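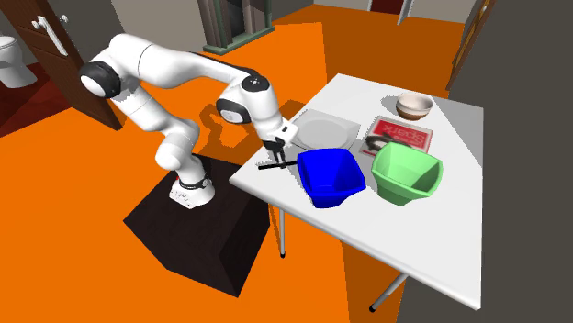
Keeping a Small Ferry Running

Genivaldo Barbosa has run the Anport ferry for 14 years. The crossing to Irklow takes a little under half an hour in calm water, and he has made it in most kinds of weather. We met in the ticket office before the first boat out, while he filled in the fuel log and drank coffee from the lid of a thermos.

He did not plan on this line of work. He came to Anport to repair engines at the Kemppainen yard and was asked to cover for a deckhand with a broken wrist. "I said I'd do two weeks," he says. "Then the skipper wanted a week off, then another one. By October I had my license and they gave me a jacket with the name on it."

The ferry carries 85 passengers and 4 cars. In summer the cars are the problem. Visitors turn up without a booking and expect to drive on, and the deck was laid out when cars were narrower. Barbosa would like to see the vehicle service dropped in high season. "People in Irklow don't agree with me, and I understand that. They need their groceries and their building supplies. But a family that's over for the day doesn't need a car. You can walk to everything in Irklow that's worth seeing."

Winter is quieter and, he says, harder on the boat. Salt gets into the ramp hinges, and the hydraulic lines have to be checked every morning. The ramp was replaced after the old one jammed halfway down with a bread van waiting behind it. The driver handed the trays across the rail by hand. "We got all of it off," Barbosa says. "The rolls were a bit flat."

The question everyone in town asks him is about the new boat. The Zundton, a larger vessel that now works a route farther up the coast, has been offered to the town on a long lease. It would hold twice as many cars. It also sits deeper in the water, and the Irklow landing would have to be dredged before it could dock at low tide.

Barbosa has been aboard it and liked the wheelhouse. He is less sure about the rest. "It's a good boat for somewhere else," he says. "Here you come in with the current on your side and you've got the rocks to think about. I want something short that turns when I tell it to." He would put the money into a new engine and a proper waiting room on the Irklow side, where passengers now stand under a tin roof – or beside it, if the wind is from the west.

The summer timetable starts on 21st June, with an extra evening crossing back from Irklow. He asked for that one himself, after years of watching people leave their dinners half eaten to catch the last boat.

At ten to seven he screwed the lid back on the thermos and went down to start the engine. Six people were waiting on the pier, one of them with a wheelbarrow.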